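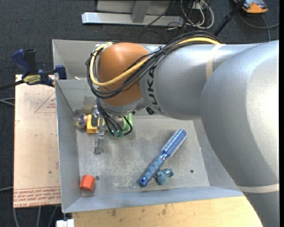
Button museum opens its doors in Braletti with 1,532 pieces on show

BRALETTI, November 13, 2024 — The Fang Button Museum is open at last, and the line on the first morning went down the front steps and past the bakery. People came with strollers, with grandparents, and in quite a few cases with a jar or a cookie tin from home, hoping someone at the desk could tell them what was in it.

The museum takes up two floors of the old dry goods store on the corner across from the post office. There are 1,532 buttons on display, every one of them given by somebody, and the labels tell you who gave it and what it was sewn to. A coat, a school uniform, a band jacket, a wedding dress that was later cut down for a christening gown. It's a small place with low ceilings and creaky stairs, and it is a joy to walk through.

The idea started with Xuelian Wei, a retired tailor who kept a shop in town for most of her working life. Customers would bring in a coat with one button missing, and she would save the odd ones that were left when a set had to be replaced. By the time she closed the shop she had filled a whole dresser.

"I thought I would give them to a school for art class," Wei said on opening day, standing next to that same dresser, which now has the best spot on the ground floor. "Then I started writing down where each one came from, and I couldn't let them go. I remembered the coats. I remembered the people in the coats!"

She began writing letters. First to old customers, then to their cousins, then to sewing circles and button clubs as far away as Voltitz, asking each of them for one button and the story that went with it. Packages began to arrive, some with a single button taped to a card and some so heavy that the mail carrier knocked instead of leaving them in the box.

The ground floor is arranged by material. Shell, horn, glass, brass, wood, bone, cloth, and a wonderful cabinet of early plastics in colors you'd expect to see in a candy store. The drawers underneath the cabinets pull out, and visitors are welcome to open them. The glass drawers got the most traffic on the first day, and it's easy to see why once you slide one open under the lamp and the whole tray lights up.

Upstairs is where the stories are. One wall belongs to work clothes, with railroad, mining and hospital buttons side by side. Another has children's buttons shaped like ducks, sailboats and strawberries. In the back room there is a long table where you can sit down and sew a button onto a square of felt, which goes home with you. The needles are blunt enough for small hands, and the table was full all day.

Ayana Gebru, the museum's director, moved to Braletti to take the job and spent most of October on her knees with a label printer. She has a background in textiles and talks about fasteners the way other people talk about baseball.

"Every time I unpack a box I learn something," Gebru said. "A woman in Voltitz sent us a black glass button from her great-aunt's mourning dress, and in the same envelope there was a bright green one from the dress the great-aunt got married in the second time. Of course we put them next to each other."

The pair is on the landing, in a narrow case that is easy to miss on the way up. Look for it on the way down.

Money for the cases and the new wiring came from an evening of music and supper in the town hall and from a grant given by the Nunisness Fund, which supports small museums in the region. The fund will also pay for school visits through the spring. Classes from both Braletti elementary schools are already signed up, and Gebru has put aside a box of 500 loose buttons just for sorting, stringing and general rummaging.

The museum is still collecting. Anyone may send in a button, and it doesn't need to be old, rare or pretty. What the staff would like is a note with it, in any language, saying what garment it came from and who wore it. New arrivals go in the case by the front window for a few weeks before they find a permanent place. At the moment the window holds 48 of them, including a toggle from a fishing coat and a very large orange button from a clown costume.

Wei plans to be at the museum most mornings. Her old sewing machine is set up near the entrance, and if you come in with a loose button on your jacket she will fix it while you look around. She did a good many on opening day, and would not hear of being paid.

Admission is free for children and by donation for everyone else. The ground floor has step-free entry through the side door on the courtyard. The upper floor can be reached only by the stairs for now, but a binder with photos of everything upstairs is kept at the desk.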